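Basket runs, week three

I've put off writing this up because most of the work is repetitive and there isn't much to say about any single day. But I have a decent batch behind me now and I'd like to get some notes down before I forget why I changed things.

The project is called Zitside, and the job is collecting examples of ordinary household tidying for a policy to learn from. There is no robot at my end. I hold a gripper in each hand, do the chore the way the arms would have to do it, and the recordings go off for training. At the moment the chore is snacks in a basket: take one out, put one in, move one from this side to that side. I have 271 good runs in the folder as of last night.

A good run means the task got done, the tracking held from start to finish, and I didn't do anything with my hands that a pair of arms couldn't copy. The last one is what I fail on most. It's very easy to twist your wrist around to get at a packet that has slid under another one, and it feels fine when you do it, but when I play it back through Fluda (the replay tool we use) the arm hits its limit and the run is no use. I threw out 21 runs in the first week for that alone.

I work on a pink mat on the living room floor. The floor tiles are pale and fairly plain, and tracking was poor when I started on bare tile. The texture of the mat seems to help. I leave the rest of the room as it is, cabinet and shelving and shopping bags included, and things get moved between days just from people living here. That's fine by me. I'd sooner have the mess vary on its own than try to arrange it.

The basket is blue plastic with square holes in the sides. I picked it because it was in the house. The holes are a nuisance, as a fingertip can catch in one when you come in close to the side, but I've kept it in the rotation and I don't discard a run just for a small snag if I get free of it cleanly. There should be some of those in the set.
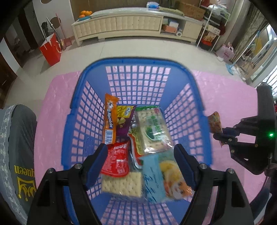
What goes in the basket

I try to keep a mix of stiff and floppy things. The big clear pack of saltines is the hardest item by a long way. It's wide, so you have to open the fingers most of the way, and if you squeeze like you would on a box you end up with crumbs. I now go in slowly and stop closing as soon as it lifts. The single wrapped crackers are easier, though they like to lie flat against whatever is under them.

The Alpenliebe stick pack is good for standing upright. I do a few runs where it starts upright and a few where it's lying down, as the approach is different. Small packets I mostly leave to the right gripper, and I've been working them near the rim so that it has to deal with the edge of the basket as well as the packet.

Clear wrappers are worth having even though they're annoying. According to the person who reads my notes at the other end, the early model did well on solid colours and badly on anything see-through, so I've been adding more of it.

Things I changed

I shuffle the basket every 5 runs now. Before that I was only shuffling when I felt like it, and when I looked back through the recordings there were long stretches where the same packet was on top.

I slowed down. My early runs were quick and looked neat, but the closing part of the grasp went by so fast that there was hardly anything in it to learn from. I also pause for a moment before the fingers go in.

I check the rubber pads on the fingers before each session. One came loose at the corner and I got through most of a morning before I noticed.

I stopped doing sessions after supper. The daylight through the glass door is gone by then, and under the ceiling light the wrappers glare. We do want some evening footage eventually, so I'll do those as a separate block and label them that way.

Next up

Two more days on the snack basket, then on to folding. I've asked for the softer Gkikas pads for that, and I'm told they'll come with the next parcel. I still need to sort out storage as well. The drive is nearly full and the upload from here is slow, so I've been leaving it running overnight and hoping it's done by breakfast.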